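Ticket 953
Queue: Arm cell support
Site: Broserville
Project: Trarneck (kitchen and bench chores)
Opened: July 24, 2025
Priority: Normal
Status: Closed, with one item carried over
Subject: Sort-to-plate task stops at the pick, then drags the plate at release

Reported problem

The Trarneck job is meant to show whether one arm can do the dull part of clearing up: pick a thing off a surface, put it in the dish it belongs in, go back for the next one. Suksawat wants to use it for two chores. One is putting away small kitchen items after a meal. The other is sorting loose parts into trays at the end of a shift. We use colored blocks and round plates as stand-ins for both.

Since the last software update the arm has had two faults. First, it moves over a block and waits there until the task times out. Second, when it does get a block, it sometimes goes too low over the plate and pushes the plate across the table before letting go.

No hardware was changed. The gripper and wrist camera are the same ones we had in November.

Entry 1, site

Restarted the controller and ran the task again with the stock settings. Out of 400 picks, 334 finished without a person stepping in. Before the update we were closing nearly all of them. The failures come in bunches, so you can get a good run for a while and then several bad ones in a row.

The time-out happens with the arm already over the block. There is no error on the screen except "target not confirmed." After that the arm goes back to the start position and the operator has to clear the message by hand.

Layout used for the pick test, with a plate on either side of the block:
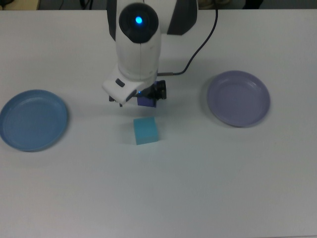 Is the arm ready to clear a kitchen table without somebody watching it?

Not at this point. It can sort a few known items on a clear surface, but a real table has forks under napkins, wet glasses and things stacked on each other, and we have no results for any of that.

Entry 2, Wurnell support

Please send the run log and your current values for approach height, confirm time and release height. Also tell us if the room lights were changed. "Target not confirmed" means the wrist camera view and the planned position disagree by more than the allowed amount. Glare on a pale table can do it, and so can an old calibration file.

Please don't raise the tolerance to get past the message. The arm will stop complaining and start missing.

Entry 3, site

Log attached. Lights are the same. Values:

Approach height: 60 mm
Confirm time: 1,000 ms
Release height: 0 mm

Release height used to be 12 mm. We did not change it – the update must have put it back to default. That would explain the plates getting pushed.

We checked the calibration file and the date on it is older than the last time the wrist camera was taken off for cleaning. So that file is probably wrong too.

Entry 4, Wurnell support

Agreed on both counts. Do these in order:

1. Stop the task and put the arm in its start position.
2. Run the wrist camera calibration from the service menu. Keep the table clear while it runs.
3. Save the new file and delete the old one. If both are in the folder the controller may load the wrong one.
4. Set release height to 12 mm and save it to the site profile. The task profile gets overwritten by updates.
5. Run the pick test again at slow speed before going back to normal speed.

Entry 5, site

Steps 1 to 4 done. Step 3 was a problem at first. The service menu would not delete the old file while the task profile was open. Closed the profile and it went through.

Ran slow, then normal. The time-out message has not come back. Picks look fine with the block in any part of the table we normally use.

Release is better but not fixed. The lighter plates still move if the fingers touch the bottom or the rim. A heavy dinner plate stays put. For the parts trays this won't matter much, as they clip to the bench. For the kitchen chore it does matter.

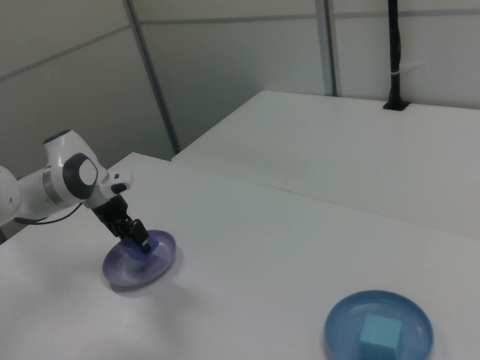

Gripper down in the purple plate, cyan cube in the blue one.

Entry 6, Wurnell support

Try 18 mm for light dishes. The item will drop a short way, so don't use that value for anything that can chip. The current software has one release height per task and can't pick a value by dish. We have logged that as a feature request.

Entry 7, site

18 mm works for blocks on light plates. We would not use it for cups. Left the site profile at 12 mm and made a second task for light dishes.

Suksawat asked for a plain statement on the two chores, so we are putting it here where it can be found:

Parts sorting at the end of a shift: good enough to trial, with known parts, fixed trays and a person in the same room.

Putting away kitchen items: not ready. A person does the same job faster, and still has to set the table up so the arm can manage. The trial stays on the bench until release height can be set by dish.

Resolution

Cause 1: old wrist camera calibration. Fixed by new calibration.
Cause 2: release height reset to 0 mm by the update. Fixed by saving it in the site profile.
Carried over: release height by dish type. Moved to the Wurnell feature list.

Ticket closed by site. Reopen under the same number if "target not confirmed" shows up again on a clear table.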